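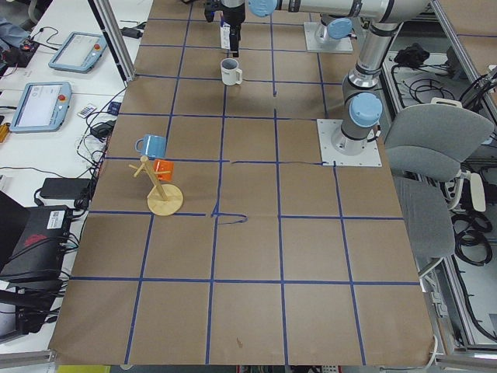

로봇 학습 실습 6주차 강의 노트
시연 데이터 수집: 머그컵 걸기 과제

지난주까지는 남이 모아 둔 데이터로 정책을 학습시켰습니다. 이번 주부터는 드디어 우리가 직접 모읍니다! 저는 이 수업에서 이 단원을 제일 좋아합니다. 손실 곡선만 볼 때는 잘 안 보이던 것들이, 컵 하나를 집어서 나무못에 걸어 보면 한꺼번에 보이기 시작하거든요.

1. 과제 정의

머그컵을 집어 머그 트리의 빈 못에 손잡이로 건다. 문장으로는 한 줄인데 그 안에 어려운 문제가 꽤 들어 있습니다. 손잡이 방향을 알아야 하고, 잡는 위치에 따라 나중에 걸 수 있는 각도가 달라지고, 못의 기울기에 맞춰 손목을 돌려야 합니다. 마지막 2 cm 구간에서는 손잡이가 못 끝을 가리기도 합니다. 시연자가 이 구간에서 망설이면 망설임까지 그대로 데이터에 들어갑니다. (작년 조들이 가장 많이 고생한 부분이니 꼭 기억해 두세요.)

용어를 맞추고 갑시다.
에피소드: 초기 배치에서 시작해 성공 또는 포기 표시까지의 기록 하나.
초기 배치: 에피소드가 시작될 때 컵과 머그 트리의 위치, 방향, 자세.
시연자: 팔을 조종하는 사람. 기록 담당과 겸하지 않습니다.

2. 격자와 초기 배치

작업대의 크라프트지 위에 파란 테이프로 격자가 쳐져 있습니다. 격자는 사람을 위한 것입니다. 시연자가 "적당히 여기저기" 놓으면 컵은 놀라울 만큼 같은 자리로 돌아옵니다. 가운데, 그리고 자기 손에서 가까운 쪽이죠. 저도 해 봤는데 정말 그렇게 됩니다. 그래서 배치표를 먼저 뽑고, 표에 적힌 칸에 물체를 놓은 다음 녹화를 시작합니다.

행은 작업대 앞쪽부터 1, 2, 3, 4로, 열은 왼쪽부터 A, B, C, D로 부릅니다. 배치표에는 칸, 손잡이 방향(앞, 뒤, 왼쪽, 오른쪽), 자세(세움, 눕힘)를 적습니다. 칸 안에서의 정확한 위치는 정하지 않습니다. 그 정도의 흔들림은 오히려 반갑습니다. 테이프가 말려 있거나 종이가 주름진 곳도 펴지 말고 그대로 쓰세요. 중간에 바닥을 손보면 앞뒤 에피소드의 배경이 달라지고, 그 차이를 모델이 엉뚱한 단서로 삼을 수 있습니다.
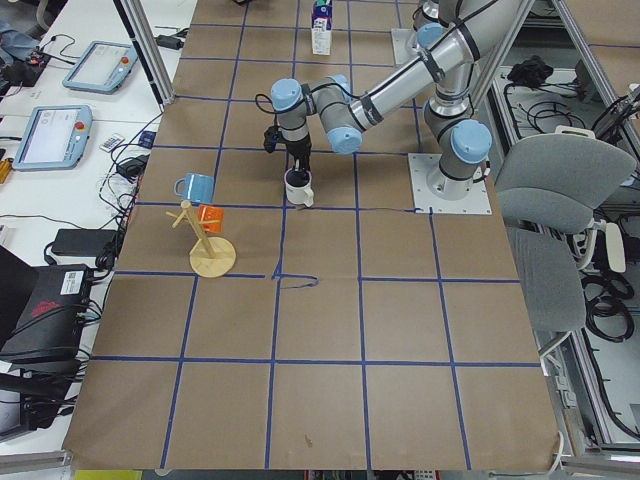

3. 잡는 방법

컵의 테두리를 잡느냐 손잡이를 잡느냐는 조마다 의견이 갈릴 텐데, 이번 과제에서는 테두리 잡기로 통일합니다. 손가락 하나가 컵 안쪽, 하나가 바깥쪽입니다. 손잡이가 비어 있어야 못에 걸 수 있습니다. 한 데이터셋 안에 두 방법이 섞이면 단순한 회귀 정책은 둘의 평균을 내려고 하고, 그 평균은 대개 허공입니다. 분포를 표현하는 정책이라면 견딜 수 있는데, 이건 8주차에 실험으로 비교합니다. 기대하셔도 좋아요!

누운 컵은 별도 묶음으로 모읍니다. 세우고 나서 거는 전략과 바로 거는 전략 중 조에서 하나를 골라 보고서 첫 장에 적어 주세요. Severino Cifuentes 조교가 올려 둔 Havlíček 노트 3절에 두 전략의 궤적 그림이 있습니다.

4. 수집 분량과 순서

조당 유효 에피소드 400개. 한 세션은 70개까지만 합니다. 더 할 수 있을 것 같아도 멈추세요. 손이 익으면 궤적이 매끈해지고, 지치면 다시 거칠어집니다. 세션 번호를 꼭 남겨야 나중에 이 변화를 그려 볼 수 있습니다. 정말 재미있는 그래프가 나옵니다.

컵 색은 묶음마다 몰아서 하지 말고 배치표 순서대로 섞습니다. 이미 트리에 컵이 걸려 있는 상태에서 시작하는 에피소드도 반드시 넣으세요. 빈 트리만 본 정책은 걸린 컵을 들이받습니다.

5. 실패를 버리지 않기

떨어뜨린 에피소드, 못을 빗나간 에피소드도 삭제하지 않습니다. Cliren 기록기에서 '실패'로 표시하고 원인 코드를 붙입니다. 한 번 빗나간 뒤 살짝 물러났다가 다시 건 에피소드는 '회복'입니다. 회복 시연은 학습된 정책이 궤적에서 벗어났을 때 돌아오는 길을 가르쳐 주는 귀한 자료라서, 조당 최소 9개를 따로 모아 둡니다. 일부러 살짝 어긋나게 접근해서 만들어도 됩니다.

6. 안전과 마무리

시연 중에는 한 사람이 비상정지 버튼에 손이 닿는 자리에 있습니다. 물체를 다시 놓을 때는 팔을 대기 자세로 보내고 정지 상태를 확인한 뒤 손을 넣습니다. 세션이 끝나면 파일을 Plidirport 서버의 조별 폴더로 옮기고, 배치표도 같이 올립니다.

다음 시간까지
화요일 수업 전까지 첫 세션을 끝내고, 에피소드 길이의 히스토그램을 그려 오세요. 유난히 긴 것 두 개를 골라 어디서 시간이 걸렸는지 짧게 적어 옵니다. 읽을거리는 Stustley 강의록의 분포 이동 장입니다. 수식은 건너뛰어도 되지만 마지막 예제는 꼭 풀어 보세요.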